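Sustomport | Suporte a células de manipulação
Chamado 780
Assunto: regra de parada perto de recipiente aberto com líquido
Aberto por: Flor Nina
Responsável: Percy Zapata
Situação: aguardando retorno do cliente

Flor Nina, 9h40
Bom dia, pessoal, tudo bem por aí? Desculpem já chegar com texto comprido, mas prefiro contar direitinho. Estamos revendo as boas práticas da bancada de Pristbridge, e a mão para sempre que chega perto de uma tigela cheia. No registro aparece "aproximação restrita" e o braço fica esperando confirmação. Já reiniciei o controlador Widmer, refiz a calibração do punho e conferi os limites de força. Continua igual. É defeito ou é a regra nova?

Percy Zapata, 11h15
Oi, Flor, bom dia! Que bom que você mandou o registro junto, adiantou muito a minha vida. É a regra, sim, pode ficar tranquila com o punho. Desde a revisão de agosto, o perfil Prarnusik trata qualquer recipiente aberto com líquido como zona restrita, e a distância mínima para os dedos passou a ser de 11 cm. Se algum dedo entra nessa faixa sem tarefa declarada, o braço para. O tempo de espera é de 2000 ms e depois ele pede a confirmação do operador.

O que eu faria, com calma e nesta ordem:
- declarar a tigela como obstáculo, e a colher como alvo, antes de habilitar o movimento;
- deixar a frente da mesa livre para o recuo da mão;
- manter embalagens e frascos fora do trajeto (os deitados também, que rolam com uma facilidade danada);
- anotar na ficha quem confirmou cada retomada.

Só peço, por favor, que não reduzam a distância no arquivo de configuração. Eu sei que dá vontade!

Flor Nina, 14h05
Percy, muito obrigada pela paciência. Declarei a tigela e repeti 2 vezes: na primeira foi até o fim, na segunda parou de novo, com o mesmo aviso. Desconfio que a colher esteja perto demais da tigela e que a mão entre na faixa já na descida. Pode ser isso?

Percy Zapata, 14h30
Pode, e é bem comum, viu? A distância vale para a mão inteira, inclusive o dedo que não vai tocar em nada. Afaste a colher da tigela, sempre com o braço desabilitado, grave a posição nova e me mande o registro da próxima rodada. Deixo o chamado aberto até lá, sem pressa nenhuma.

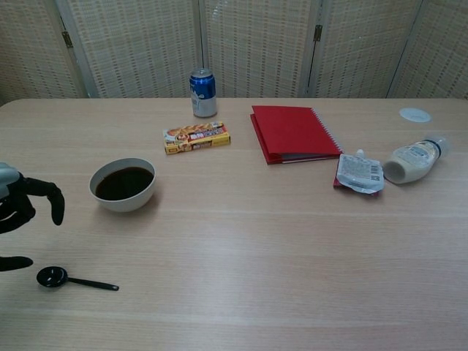
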